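Projects / Nagano / Docs / README

# nagano-tracks

Hi, and welcome! Nagano is my small collection of GPS tracks, recorded on foot and by bike, plus a couple of scripts for cleaning them up. I started it after my old handheld logger kept telling me I'd crossed the same river four times on one short walk. I wanted to know how wrong a track can get, and where.

There are 313 tracks in here so far. Most come from the Rundwood trails, where the tree cover is thick and the signal bounces all over the place. The other 70 are from downtown Dostura, with tall buildings on both sides of the street (even worse, if you ask me).

## What's in a track

Each track is one plain CSV file. One row is one fix, and the columns are:

- `time` – UTC, in seconds
- `lat`, `lon` – decimal degrees, WGS 84
- `ele` – meters, straight from the receiver, so please don't trust it much
- `sats` – satellites used for the fix
- `hdop` – lower is better

I log one fix per second. If the receiver drops out you'll see a gap in the times, and I leave those gaps alone. Filling them in is your call!

## Getting started

You need Python 3 and nothing else. Clone the repo, then run:

`python clean.py tracks/ out/`

The script throws away any fix with fewer than five satellites, and any jump that would mean I was moving faster than 40 meters per second. I'm not that quick on a bike – the limit is loose on purpose, so you can tighten it with `--max-speed`.

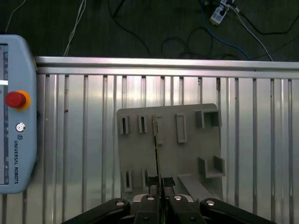 ## Known problems

- The first 30 seconds of many tracks wander a lot while the receiver settles down. Use `--skip-start` to drop them.
- A few early Dostura files have `hdop` missing. The column is there, just empty.
- Elevation on the Rundwood ridge is off by over 30 meters in places, and I haven't worked out a good fix yet.

The tracks were all made with a Hukero logger on default settings, so don't read them as a comparison between receivers. I'd love to add a second one someday.

## License

CC BY 4.0 for the tracks, MIT for the scripts. If you make a map out of any of this, send me a link, I really do want to see it!

Last updated 10 June 2024

Contact | © Nagano tracks | Back to top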